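Electric bill more than doubled, one bedroom apartment, nothing changed??

Home > Utilities and Bills > Electric
Posted September 2026

zuvedlow_renter

Ok need help before I call these people again. One bedroom apartment, second floor, all electric. Vuturow Electric is the only company here in Zuvedlow so can't shop around. My bill is normally $114 or close to it, a little more in the middle of winter. Opened the new one last night and it says I used 1,379 kWh. I normally use around 500.

Nothing changed. Same job, same hours, same old fridge. No new AC, the window unit is the one I've had since I moved in and I ran it less than last month if anything. No roomate. Not charging a car. Laundry is in the basement on the building's machines.

Called Vuturow, was on hold forever, the person said "the usage is the usage" and offered me a payment plan. Don't want a payment plan, want to know where the power went. She also asked if I wanted budget billing. Is that a good idea right now or does it just hide the problem?

Things I already tried:
unplugged the TV and the cable box, no idea if it helped
turned the fridge down a notch (now the milk is warm-ish, turned it back)
asked the landlord, he said call the electric company
asked the neighbor across the hall, hers is normal

Water heater is in my hall closet, a Vitale, tall skinny one. Old. Water gets very hot lately but I figured that was good? Meter is in the basement with everybody else's and I think the tags are handwritten.

Bill due in a couple weeks. What do I check first and in what order. Thanks, typing this on break so sorry if it's a mess.

kilowatt_kate_no_relation
Helpful: marked by poster

Ok don't pay for anything or buy anything yet. Do these in order, cheap stuff first.

Get the bill out. Look next to the meter reading for an A or an E, or the words actual or estimated. If last month was estimated low and this one is a real read, this bill is catching up for the low one and nothing is wrong in your apartment. Happens a lot. Look at the number of days too. A long cycle, say five weeks, will bump it up some but it won't get you anywhere near 1,379 by itself.

Then go down to the basement with the bill in your hand. The meter number is printed on the bill, usually up top or next to the usage. Match it to the number on the face of the meter. NOT the handwritten tag. Tags in old buildings are wrong all the time, somebody swaps units or a tag falls off and gets stuck back on the wrong one. If the number on the face isn't the number on your bill, stop right there and call.

If the numbers match, read the meter yourself and write it down with the time. Compare to the reading on the bill. Yours should be a bit higher. If yours is LOWER than what they billed, they misread it, and that's an easy fix, they will usually take a photo.

Next the breaker test. Best thing you can do and it's free. Go to your panel and flip off every breaker for your apartment. Then go look at the meter. It should stop. On the digital ones there's a little row of blocks or a dot that crawls along, on the old ones it's a spinning disk. Digital ones can take a bit to show anything so stand there a few minutes.

Still moving with everything off = something outside your apartment is on your meter. Hallway lights, a basement freezer, the neighbor's bathroom, whatever. Write down the time, take a short video, and send it to the landlord and Vuturow in writing. Rules differ by state on who pays so look up your state utility commision, but in plenty of places the landlord can't just leave you paying for the hallway.

Stops with everything off = it's yours. Turn breakers back on one at a time and look at the meter after each. You want the one that makes it take off. Easier with someone on the phone downstairs. Save anything you're working on first obviously, and if you have anything medical that needs power don't do this without a plan. Fridge will be fine for that long, keep it shut.

My money is on the water heater. You said the water gets very hot lately and you didn't touch it. Go look at that before you go around unplugging lamps. I spent a whole weekend once chasing little stuff, chargers and the microwave clock and so on, and all of it together came to pocket change.
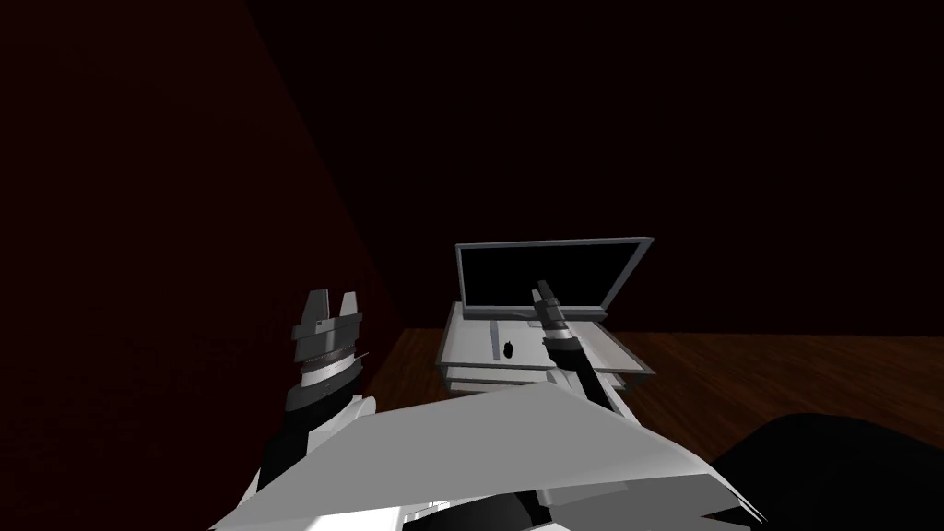

Can a water heater run up the bill when you hardly use any hot water?

A stuck thermostat or a shorted lower element can keep an electric tank heating far more than it should, and a dripping hot tap or a leaking relief valve makes it reheat water all day. Signs are water hotter than you set it, popping sounds from the tank, a warm discharge pipe, or a meter that keeps moving fast when the rest of the apartment is off.

So for yours. Run the hot tap in the kitchen a while and put a cooking thermometer under it. Careful, scalding is a real thing. If it's way over what the dial is set for, the thermostat is suspect. Then find the pipe that comes off the side or top of the tank and goes down toward the floor. Touch it quick. Warm or wet means the valve is letting hot water go. Also walk around and listen for hot taps dripping, and check the tub.

Don't take the covers off the tank. It's on a big breaker and it can kill you, and anyway it's a rental, the landlord has to fix it. What you CAN do is turn the water heater breaker off when you leave for work and back on when you get home, for a few days, and read the meter each time. If the daily number drops like a rock you have your answer and you have it on paper.

What to say to the landlord, in writing, text is ok but email is better: "The water heater in my unit is overheating and running constantly. Water is hot enough to burn. Please send someone to check the thermostats and elements." Use the word burn. A high bill is your problem to him, a burn is his problem.

Then Vuturow. Call back and ask for these by name:
a meter re-read
your daily or hourly usage for the month, most of them have it online if it's a smart meter
a meter test if the first two don't explain it. Ask if there's a fee before you say ok
a hold on shutoff and late fees while it's being looked at

Get the ticket number. Pay your normal amount by the due date so it doesn't look like you're just not paying, and ask them to note the rest as disputed. Ask how they want that done, some have a form.

The daily usage is worth the trouble. If it jumps on one certain day and stays up, something broke that day. If it's high in the afternoon only, AC. If it's flat and high all night long, tank or something on your meter that shouldnt be.

Budget billing, skip it for now. They take your past year and spread it out, so this bad month gets baked in. Fix the thing first, then sign up if you like even payments.

grumpy in unit b

It's the AC. It's always the AC. Clean the filter. Those window units get a filter full of fuzz and run nonstop and people say "I didn't run it more". Mine did that and went right back down after I rinsed it.

Also get one of those plug-in meters, I have the Talero, works ok, screen is hard to read. You plug the fridge into it for a day and it tells you the kWh. Won't work on your water heater though, that's wired in. Or on the stove.

LED bulbs too if you don't have them.

porchlight77

Agree with most of the first one, less with the AC guy. A filter can hurt but that's a huge jump for one window unit that was running LESS.

Only want to add about old bills. Go back and pull last December if you have it. If that one was fine, in an all electric place with heat running, then whatever this is started after that. Helped me a lot when I was arguing with mine, the rep could see it too. If you don't have paper copies they're in the online account, might have to click "older statements" or something like it.

And if you have baseboard heat check every thermostat is turned all the way down, including the one behind the couch or behind the bathroom door. Had one get bumped and it ran along with the AC, the two of them fighting each other for weeks. Felt dumb.

Some states let you go back and get money credited if the wiring was crossed, and the utility has to come out and check if you ask for it. It's called a shared meter or foreign load complaint depending where you are. Put it in writing and keep a copy.

zuvedlow_renter

Ok went down on my lunch. Meter number matches the bill, and it says actual read so not that. Doing the breakers tonight when my sister can stand downstairs. The pipe on the Vitale is warm, pretty warm, didn't know I was supposed to look at that. Emailed landlord, used the word burn. Will post what the meter does.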